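November, evening

Up at 7 and the heat had not come on yet. Made oatmeal, answered two emails from Prosser about the invoice, then got started on the Dell that Hannelore Widmer dropped off. She wants it to run long enough to get her accounts moved over, and after that she doesn't care what happens to it.

Laid the tower on its side and took the side panel off. The fan shroud is gray plastic with square openings, and the cables loop around it in bundles, black and blue. I left them alone. The power supply is staying too. Hannelore offered 60 dollars for parts, and I would like to spend none of it if I can.

The processor and the memory are out. I opened the bracket over the socket and left it up. I still don't like an open socket. I bent pins on one years ago at Wetar and had to tell the customer, and I think of it every time.

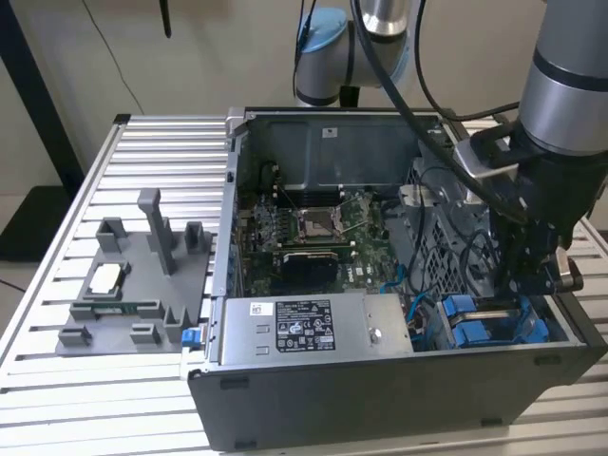 Mererid Lewis called at lunch and we talked for about 9 minutes, mostly about her mother's move. She asked what I was doing and I told her. She said her old one from Desedier is still in the hall closet and I could have it for parts. I said yes before thinking where I would put it. The shelf over the washer is full and I promised myself no more machines before the new year.

Left the graphics card in its slot. It could come out if I need more room, but I don't expect to. The two blue latches on the drive caddies are the part of this case I like. On my own computer every drive is held in with screws, and I lose at least one each time.

Need to buy: thermal paste, because the tube in the drawer has gone hard. Also paper towels and a bulb for the back porch. The store on Prosser's street closes at 6, so tomorrow.

Soup for supper, the rest of the bread. Rain started around dark and the gutter on the north side is dripping again over the step. I should get the ladder out before it freezes.

Wrote to Hannelore that it would be a couple more days. She wrote back "fine." Read 2 chapters and couldn't tell you what was in the second one. Bed early.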